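Clearing the Table: Our Term Project at Humville

Report by Consuelo Arrieta, with Severino Nieto and Noreen Buckley
7 January 2023

When our group first sat down with our adviser, Emiliano Miranda, we had a long list of ideas and very little sense of how hard any of them would be. Severino wanted to fold shirts, Noreen wanted to sort bolts, and I (I'll admit it) wanted to cook. We settled on tidying a kitchen table, which sounded easy to all of us at the time, and we named the project Belmonte after the street Noreen grew up on.

The plan was to steer the two arms by hand through the same chores over and over, save every run, and then train a program on those runs to see how much it could do without us. By the end of November we had 316 saved runs, and I think all of us could have done them in our sleep. Each practice session was 20 minutes long, and we traded places after every one so that no one got too tired or too sloppy.

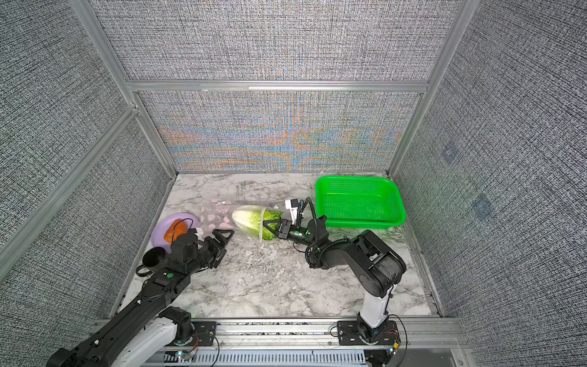 Groceries gave us far more trouble than dishes. A plate keeps its shape wherever you grab it, but a head of lettuce gives a little when you squeeze, and a plastic bag slides around just when you think you have a good hold. Severino spent a whole evening working on how tightly the gripper should close, and he was very patient about it – more patient than I was, and I was only watching! In the end we went with a slow, gentle close and a short wait before lifting.

For our final test we gave the program 20 tries at putting one item into a basket, and it missed 5 of them. We were so happy that we went out for pie.

Many thanks to Begoñe Cantero, who lent us her notes from last year and answered a great many late messages. Next term we would like to try mugs lying on their sides, and Noreen still hasn't given up on the bolts.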